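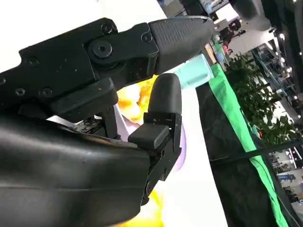 Figura 4.1. Dos dedos negros, parcialmente abiertos, sobre una mesa muy iluminada.

Capítulo 4
La luz y el lugar de trabajo

Tiempo de lectura: 20 minutos

Si has llegado hasta este capítulo siguiendo el orden del libro, ya sabes medir una habitación, dibujar su planta y decidir por dónde va a pasar la gente sin tropezar con las sillas. Ahora nos toca hablar de la luz, que es quizá el asunto que más alegrías y más disgustos da a quien empieza a proyectar interiores (y te lo digo con cariño, que a mí me dio bastantes de los segundos).

Piensa un momento en la mesa donde estás leyendo. ¿De dónde viene la claridad? ¿Te hace sombra tu propia mano cuando tomas apuntes? ¿Brilla el papel si lo inclinas un poco? Son preguntas sencillas, casi domésticas, y sin embargo con ellas se puede empezar cualquier estudio serio de iluminación. Te animo a que las contestes por escrito antes de seguir, porque volveremos a tus respuestas en el apartado 4.3.

En el capítulo anterior conociste el taller Clukov, aquella nave larga con ventanas en un solo lado. Seguiremos trabajando con él. Recordarás que los bancos próximos a las ventanas recibían una luz generosa por la mañana, mientras que los del fondo vivían en una especie de atardecer perpetuo. En una visita de mayo, con el cielo despejado, el luxómetro marcó 1.867 lux en el primer banco y 110 en el último. Fíjate en la distancia que hay entre las dos cifras, y eso que hablamos de la misma sala y de la misma hora. El ojo se adapta con tanta facilidad que los operarios apenas notaban la diferencia al caminar de un extremo a otro; la notaban, eso sí, al final de la jornada, en forma de cansancio.

Conviene aclarar desde ahora dos palabras que suelen confundirse. Llamamos iluminancia a la cantidad de luz que llega a una superficie, y la medimos en lux. Llamamos luminancia a la luz que esa superficie envía hacia nuestros ojos. Una mesa blanca y otra oscura, puestas bajo la misma lámpara, tienen la misma iluminancia y nos parecen, en cambio, muy distintas. No te preocupes si la distinción se te escapa al principio; a casi todos nos pasa, y con los ejercicios acaba asentándose.

Empezaremos por la luz natural y su recorrido a lo largo del día. Después veremos las lámparas, el deslumbramiento y las sombras, y cerraremos con el plano de luces completo del taller Clukov. Ten a mano el cuaderno, una regla y, si puedes, una lámpara de mesa que se deje mover.

4.1. La ventana como fuente de luz

Una ventana ilumina de lado, y esa es su gran virtud.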